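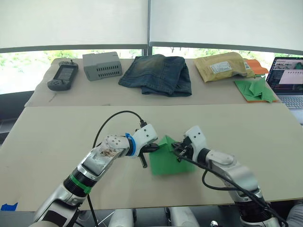
Flat sheets are usually prepared for mailing by hand, and the order of the first few folds decides how much of the final packet will lie flat. In the Jundero sequence the upper part of the sheet is turned in before anything else, and the lower edge is left alone as a reference. A partly folded green sheet of this kind is shown in Figure 3a, with the lower edge still straight and a pointed flap standing up from the surface. We call this raised flap the free corner. Its height before creasing was the main quantity recorded, measured from the table to the highest point of the paper.

All sheets were drawn from a single stock supplied by Naseri and stored in the same room for 21 days before folding. Each of the 40 sheets was folded once and then discarded. Sheets with a visible bend on arrival were set aside – seven in total – and are not included in the analysis.
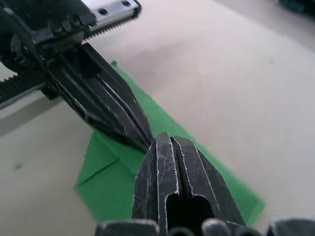

Paper and Packaging Group, Department of Materials Handling, Dusodport

**Figure 3.** (a) Green sheet with upper part partly folded and free corner raised. (b) Close view of the fingertips, with scratches on the outer faces.

Surface wear matters for paper of this weight. Fine scratches such as those in Figure 3b may catch fibers when a tip is drawn along a crease, and the resulting marks can be mistaken for cracks in the coating. Creases were therefore inspected under low side light by one reader (Jailson Queiroz), who had no access to the height records.

Free corner height before creasing had a median of 46 mm. Sheets with a taller free corner tended to show a crease that drifted away from the intended line, mostly toward the open side. The drift was smaller when the lower edge was kept parallel to the front of the table. We did not test heavier stock, and the Lillow sequence, in which both upper corners are turned in together, is treated separately in Section 5.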